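Projektbericht: Waschtisch abwischen mit zwei Armen
9. Juli 2021, von Hedvika Vrabec

Seit Februar bauen wir in der offenen Werkstatt Steltau an einer Aufgabe, die im Antrag nach einem Nachmittag klang: Lappen greifen, Becken auswischen, Lappen wieder auf den Waschtisch legen. Die Ablaufsteuerung heißt bei uns Laletti und hat inzwischen 700 Zeilen, davon würde ich 200 gern wieder löschen.

Ich war von Anfang an skeptisch und bin es geblieben. Ein nasser Lappen hat keine Form, auf die man sich verlassen könnte. Jeder Durchgang darf bis zu 40 Sekunden dauern, dann brechen wir ab. Ein Mensch wischt in der Zeit das halbe Bad. Außerdem steht in unserem Plan nirgends, wann ein Becken als sauber gilt. Ohne dieses Kriterium messen wir bloß, ob der Arm irgendwo entlanggefahren ist.
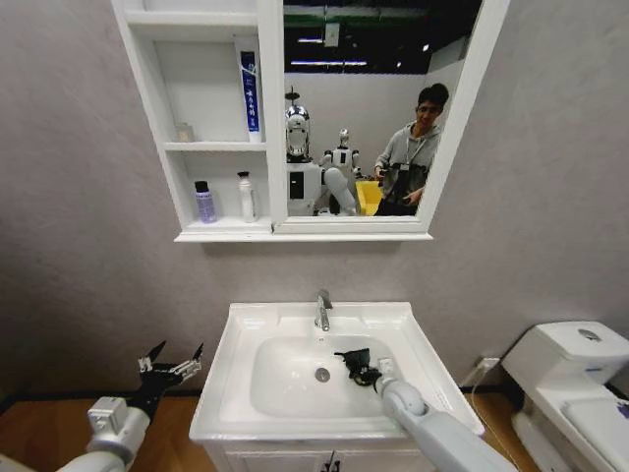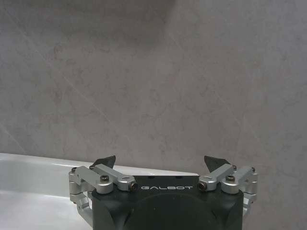 Im dritten Bild liegt der Lappen hinten rechts auf dem Waschtisch.

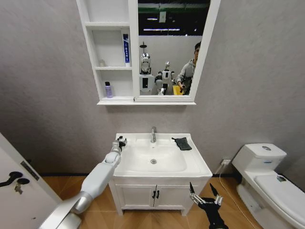 Hemant Negi hält dagegen, ich würde am falschen Maßstab messen: Das Wischen selbst sei ihm egal, solange der Griff reproduzierbar werde, und für den Griff reiche eine feste Ablageposition völlig aus. Darüber haben wir lange gestritten. Eine feste Position macht die Aufgabe leichter, aber im Antrag stand »beliebig abgelegt«, und davon sind wir weit entfernt.

Für die nächste Phase schlage ich 10 Durchgänge pro Lage vor, mit einem Farbstreifen im Becken, den man danach sieht oder eben nicht. Wer die Auswertung macht, ist noch offen.

Weitere Berichte
Greifer kalibrieren ohne Messtisch
Chege: Protokoll der Softwareumstellung
Materialliste Hatstead, zweite Fassung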